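Plums dropping early – what am I doing wrong?

pebblecreek_gran
Hello all, and I'm sorry in advance because I do go on a bit. We moved out to Justberg two years ago and the yard came with an old plum tree that I have grown very fond of. Last June it dropped what felt like half its fruit while it was still hard and green, and I was heartbroken (my husband said it sounded like hail on the shed roof!). I've been giving it a good soak every Thursday evening and it had a bag of Grolero feed in spring. Should I be doing more, or less, or just leaving the poor thing alone?

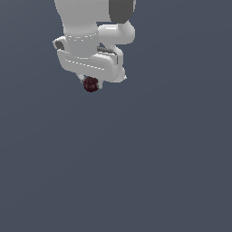

The other thing I should mention is that the ground is heavy clay and there's a low spot on the north side where the grass never looks happy. The tree is maybe 20 feet from it. I'd love to hear from anybody on similar soil.

mulchandmore
Welcome! Please don't be heartbroken – plums do this every June and it's the tree sorting out how much it can carry. Mine at the Ketilsson allotments sheds like mad and I still end up giving bags away to the whole row. I'd skip the feed next year, though. Too much of that stuff and you get gorgeous leaves and not a lot else.

oldorchardroad
I'll disagree a little with mulchandmore, with love. Some drop is normal, sure, but half the crop on wet clay makes me think about the roots. I lost a tree that way after years of telling myself it was only June drop. Dig a hole by that low spot, fill it with water and see if it's gone by morning.

mulchandmore
Fair enough on the drainage, but I wouldn't scare her into digging up the yard just yet! "Felt like half" and half are different things when it's raining plums on your shed.

drarar_dave
Jumping in from Drarar, where it's clay all the way down. I thin mine by hand once the drop is over, leaving 2 inches or so between fruits, and what stays gets bigger and sweeter. It's slow work but I put the radio on and rather enjoy it. As for color, I leave them until they're really dark. 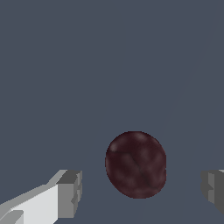

Dark maroon with dusty pink patches, the sort of color I mean.

oldorchardroad
Color fools me every year. I go by feel. If it gives a little at the stem end, it's ready, and if you have to tug, leave it be.

pebblecreek_gran
Oh, you are all so kind. I'll try the water test this weekend and go easy on the feed. My husband has been told he's on thinning duty, and he has asked whether the radio is included.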